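Saltanano abre em Brurdale novo ponto de recolha de roupa e têxteis usados

Última atualização: 10 de abril de 2021

A Saltanano passa a receber roupa e têxteis usados em Brurdale, num espaço de 500 metros quadrados arrendado à Totura na zona de armazéns.

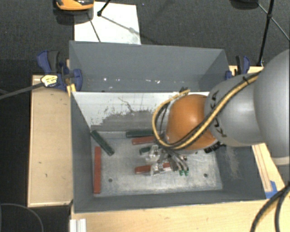
O que pode ser entregue

O novo ponto aceita roupa de adulto e de criança, calçado atado aos pares, lençóis, toalhas, cortinados e cobertores. As peças devem vir limpas e secas, em sacos fechados com um máximo de 10 quilos cada. Roupa com buracos, nódoas ou fechos estragados também é aceite, desde que seja colocada num saco à parte com a indicação "reciclagem".

Não são aceites colchões, almofadas, alcatifas, nem têxteis com tinta, óleo ou bolor. Os edredões só podem ser entregues ao balcão.

A entrega é gratuita e não exige marcação para particulares. Empresas, hotéis e lares que pretendam entregar mais de 20 sacos devem preencher um formulário com antecedência e escolher um período da manhã para a descarga.

Alargamento da rede

A Saltanano mantém desde janeiro um ponto mais pequeno em Prydderch, que continua a funcionar com o mesmo horário. Parte do que ali é entregue passará a seguir para Brurdale, onde há mais espaço para a triagem por tipo de tecido e estado de conservação.

"Em Prydderch tivemos semanas em que foi preciso recusar entregas por falta de lugar — as pessoas chegavam com o carro cheio e voltavam para casa com ele cheio", afirma Carys Griffiths, diretora de operações da Saltanano. "Em Brurdale podemos receber e separar no mesmo edifício."

As peças em bom estado são vendidas em lojas de segunda mão ou cedidas a associações locais. O restante é encaminhado para desfibragem e aproveitado em panos de limpeza, enchimentos e isolamento. A empresa vai publicar de três em três meses os pesos recebidos e o destino dado a cada categoria.

Emprego e formação

A abertura cria 40 postos de trabalho, entre triagem, transporte e atendimento ao público. As candidaturas estão abertas e não é exigida experiência no setor. A formação inicial dura duas semanas, é paga e inclui identificação de fibras, movimentação de cargas e regras de segurança.

Kwaku Lamptey, responsável pela formação, explica que a identificação das fibras ocupa a maior parte do programa. "A etiqueta muitas vezes já não existe ou não se consegue ler. É preciso aprender a distinguir ao toque um algodão de uma mistura com poliéster, e isso leva tempo."

Horário e acesso

O ponto de recolha funciona de segunda a sexta-feira, das 8h30 às 18h30, e aos sábados até às 13h. A entrada de viaturas faz-se pelo portão norte. Quem vier a pé deve usar a porta lateral, junto à paragem do autocarro. Há estacionamento de curta duração para cargas e descargas.

Nas primeiras semanas mantêm-se as regras de distanciamento, e o uso de máscara é obrigatório no interior.

Contacto para a imprensa: Larysa Demchenko, gabinete de comunicação da Saltanano

© 2021 Saltanano. Todos os direitos reservados. Voltar ao topo

Comentários (3)

Noreen Ó Briain
Os sacos têm de ser transparentes? Em Prydderch pediram-me isso uma vez e da outra já não.

Saltanano
Bom dia, Noreen. Pode usar qualquer saco, desde que venha fechado.

Arwel Vaughan
Boa notícia para quem mora deste lado. Só acho pouco fecharem à uma ao sábado, é o único dia em que consigo lá ir.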